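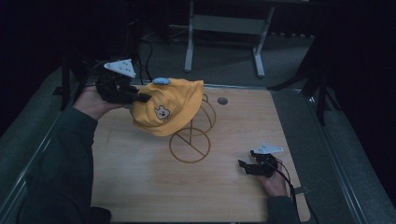 Paperback page numbers don't match the hardcover index
Posted 16/10/2020 by Thiện Lâm

I am citing Zirkulthorpe, a nonfiction title from Benedia, in a term paper. My copy is the paperback. The index sends me to page 103 for the mortgage hearings, but that passage starts on 110 in my copy. Every entry I tried is off by 7. Is this a defective copy, and which number do I cite?

Futell
Not defective. The paperback probably has a new foreword or extra front matter, and the index was carried over from the hardcover without being reset. Cite the page in the copy you used and give the paperback's publisher and year in the entry. Don't convert to hardcover numbers – your reader will look for the edition you list.
Check the offset near the end of the book too. If a chapter was revised, it may change partway through.

Bråten
get the ebook and search it

marginal26
Agree with Futell. One addition: endnotes keyed by page ("p. 11, the filing") have the same problem, so match them by the quoted phrase. You can also report it to the publisher with the ISBN and the printing number from the copyright page. Mine was fixed in the next printing.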